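생활 소식 | 11월

침대 시트를 정리하는 순서에 대하여

글: 루타 빌랴우스카스 (Rūta Vasiliauskas)

무르누테티 공동주택에 사는 여러분, 안녕하세요. 지난 호에서 현관 신발장에 대해 쓴 다음에 여러 분이 편지를 주셨습니다. 그중에서 가장 많은 질문이 침대에 대한 것이었습니다. 그래서 이번 달에는 벽에 붙어 있는 침대의 시트를 어떻게 펴는지 쓰겠습니다. 저는 한국어를 배운 지 5년이 되었지만 침구에 대한 단어는 아직 어렵습니다. 틀린 표현이 있으면 편집실에 알려 주시기 바랍니다.

우리 건물의 작은 방은 대부분 침대의 긴 쪽이 벽에 닿아 있습니다. 이런 침대는 방을 넓게 쓸 수 있어서 좋습니다. 그러나 시트를 정리할 때에는 한쪽에서만 손이 들어가기 때문에 조금 불편합니다. 앞쪽을 당기면 벽 쪽이 빠지고, 벽 쪽을 넣으면 앞쪽에 주름이 생깁니다. 저도 처음 이사 왔을 때 아침마다 이것을 반복했습니다.

먼저 침대 위에 있는 물건을 모두 다른 곳으로 옮기십시오. 쿠션, 옷, 충전기, 읽던 책도 옮깁니다. 쿠션 한 개 정도는 그냥 두어도 괜찮다고 생각하기 쉽지만, 쿠션이 놓인 자리에서 시트가 눌리고 그 주위로 주름이 모입니다. 의자가 없는 방에서는 깨끗한 바구니를 하나 준비하면 편리합니다. 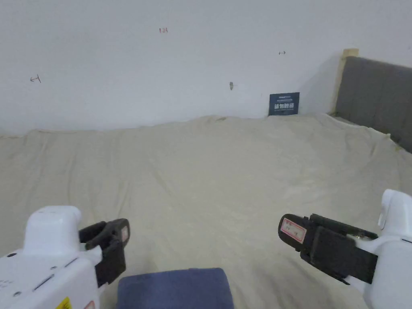

베이지색 시트와 남색 패드. 벽 쪽 가장자리에서 시트가 조금 올라와 있습니다.

벽과 만나는 곳은 특히 잘 보아야 합니다. 시트가 그곳에서 작은 언덕처럼 올라와 있으면 천이 남는다는 뜻일 수 있습니다. 이때 앞에서 힘을 주어 당기지 마십시오. 침대 가운데에 한쪽 무릎을 올리고, 손바닥을 펴서 벽 쪽의 천을 매트리스 아래로 천천히 밀어 넣습니다. 손톱이 긴 분은 나무 주걱을 쓰셔도 됩니다. 4층에 사시는 줄미라 하말류 씨는 오래된 플라스틱 자를 쓰신다고 합니다. 모서리가 날카롭지 않은지만 확인하십시오.

벽 쪽이 끝나면 머리 쪽, 발 쪽, 그리고 앞쪽의 순서로 갑니다. 가운데 주름은 마지막에 폅니다. 저는 예전에 가운데부터 폈는데, 모서리를 넣을 때마다 주름이 다시 생겨서 같은 일을 두 번 하게 되었습니다. 손바닥으로 안쪽에서 바깥쪽으로 쓸어 주면 얕은 주름은 거의 없어집니다. 깊은 주름은 분무기로 물을 아주 조금 뿌린 다음에 펴고, 마를 때까지 기다립니다.

밝은색 시트에 대해서도 질문이 있었습니다. 베이지색이나 크림색은 방을 환하게 보이게 하지만, 주름 사이의 그림자도 잘 보입니다. 주름이 마음에 걸리는 분에게는 조금 두꺼운 면을 권합니다. 얇은 천은 여름에 시원하지만, 자고 일어나면 모양이 많이 흐트러집니다. 저는 겨울에는 두꺼운 것을 쓰고 봄에 다시 바꿉니다. 색은 두 계절 모두 밝은 것으로 합니다.
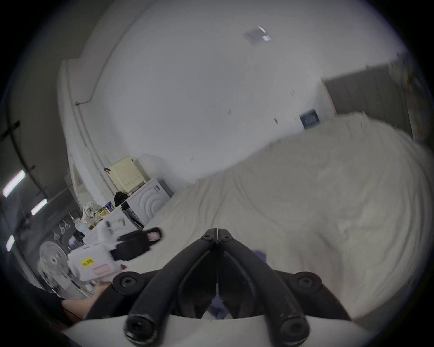
침대 위에 상자나 파우치를 잠깐 올려놓는 습관에 대해서도 말씀드리고 싶습니다. 제 방에도 책상이 작아서, 물건을 찾을 때 침대가 두 번째 책상이 됩니다. 급할 때는 할 수 없습니다. 다만 모서리가 단단한 상자는 시트에 자국을 남기고, 지퍼가 달린 파우치는 천의 실을 당길 수 있습니다. 저는 발 쪽에 작은 담요를 접어 두고 물건은 그 위에만 놓습니다. 담요는 세탁하기도 쉽습니다.

작은 물건은 더 조심해야 합니다. 흐트러진 시트의 골 사이에 들어가면 찾기가 어렵고, 시트를 들어 올릴 때 침대와 벽 사이로 떨어집니다. 저는 그렇게 귀걸이 한쪽을 잃어버렸다가 석 달 뒤에 대청소를 하면서 찾았습니다. 시트를 벗기기 전에 손으로 한 번 전체를 만져 보시기 바랍니다.

벽에 대해서 한 가지 덧붙이겠습니다. 침대 옆 벽에 못 구멍이나 작은 점 같은 자국이 있는 방이 많습니다. 흰 벽에서는 이런 것이 눈에 잘 띕니다. 구멍을 메우고 싶은 분은 관리실에서 흰색 메움제를 빌릴 수 있습니다. 작업을 하기 전에 침대를 벽에서 조금 떼고, 시트는 벗기거나 큰 천으로 덮으십시오. 가루가 시트에 떨어지면 털어도 잘 나오지 않습니다. 액자를 거실 분은 가벼운 것을 고르시고, 베개 바로 위는 피하시는 것이 좋겠습니다.

세탁실 안내입니다. 큰 건조기는 다시 사용할 수 있습니다. 침대 시트는 한 번에 두 장까지만 넣어 주십시오. 더 많이 넣으면 천이 서로 감겨서 가운데 부분이 마르지 않습니다. 건조가 끝나면 바로 꺼내서 접어 주시면 다음 분이 기다리지 않습니다.

안 쓰는 침구를 나누고 싶은 분은 깨끗이 세탁해서 1층 선반에 놓아 주십시오. 종이에 크기를 써서 함께 넣어 주시면 고르는 분에게 도움이 됩니다. 베개는 받지 않습니다. 선반 정리는 아르월 모스틴 씨가 맡고 있으니, 궁금한 점은 저녁 7시 이후에 93호로 문의하시기 바랍니다.

다음 호에서는 겨울 이불을 보관하는 방법을 쓰려고 합니다. 압축 봉투를 써 보신 분은 좋았던 점과 나빴던 점을 편집실 우편함에 적어 넣어 주십시오. 짧은 글도 괜찮습니다.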